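Workshop Equipment Review: Gelberg Bench Arm Kit with Two-Finger Gripper
Published by the Rurnanstead Shared Workshop, Equipment Group
Sep 20, 2022

Summary

The Gelberg bench arm kit is a robot arm, controller and small gripper sold for assembly by the buyer. The workshop bought one kit for its computer repair bench, where members take apart and rebuild donated desktop machines. We recommend it for shared workshops that already own a rigid table. We do not recommend it as a first project for a single builder working at home.

What was supplied

The kit arrived in three cartons. The first held the arm, the second the controller and cables, and the third the gripper, the mounting plate and a bag of fixings. All fixings were present and a few spares were included. The printed manual covers mechanical assembly well and the controller badly. Members setting up the controller relied almost entirely on the manual's online version, which has been corrected in several places where the printed copy has not.

The kit does not include a table. Gelberg states that the arm may be mounted on any flat surface at least 50 mm thick. Our first attempt used an old timber workbench that met this requirement, and the results were poor. The bench flexed whenever the arm stopped suddenly, and taught positions drifted over the course of an evening. The arm was moved to a table made of aluminium extrusion and the drift ceased to be a practical problem. Buyers should allow for the cost of such a table from the outset.

Assembly

Two members completed the mechanical assembly over three evenings. The base bolts are awkward to reach once the mounting plate is in position and should be fitted loosely beforehand. The manual gives these steps in the opposite order. A long hex key is needed and is not in the box.

The cable to the wrist required the most attention. If it is clipped too tightly it pulls against the last joint, and if left too slack it drags across the work. The clips supplied were of little use, and we replaced them with hook-and-loop straps.

Fixtures

No fixtures are provided. For holding parts beside the computer case we used a set of plastic fixture files published by Pascual, which are free to download and may be altered. They printed without difficulty. The pocket sizes needed slight adjustment before parts could be placed and lifted cleanly, and members should print a small test piece before committing to a full plate.

Use at the bench

The arm was tested on tasks inside desktop towers laid on their sides: approaching memory slots, lifting small parts from a fixture and moving to positions around the drive bay. Teaching by hand is straightforward. The arm is released, guided to a position and the position is stored with a button on the controller. A new member was able to record a simple sequence within one session.

Reach is sufficient for a full-size tower. Clearance is the greater difficulty, as the sides of a steel case leave limited room for the wrist at low angles. We found it best to approach from directly overhead and to tilt only once the fingers were inside the case. Loose power wiring should be tied back before any sequence is run.

The gripper is small and closes evenly. Its fingers are smooth, and thin plastic parts tended to turn in their grip. Rubber facings from Ullach, bought separately, improved matters considerably. The gripper has no sense of how hard it is pressing, and we do not permit its use on processor sockets with a processor fitted.

Noise and safety

The arm is quiet enough to run while other members are working at nearby benches. The emergency stop is large and responds promptly. Its lead, however, is short, and we would have preferred one long enough to reach the far side of the table. Workshop rules require one member to remain within reach of it at all times.

Cost

The kit cost 3,476 in total, including delivery. The table, straps and finger facings added nearly 800. Members considering a purchase of their own should compare the combined figure with the hours they expect to use the arm.

Findings

The arm is well made and repeats its movements reliably when properly mounted. The printed manual, the cable clips and the short stop lead are below the standard of the rest. The kit will remain on the computer repair bench, and its use will be reviewed again in December. Members wishing to book it must first complete the bench induction.
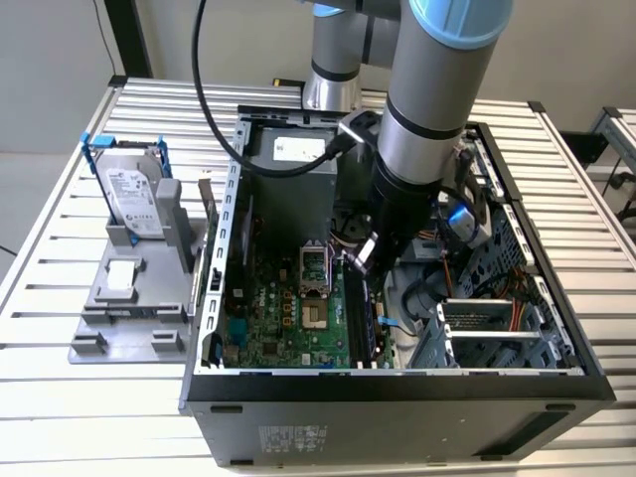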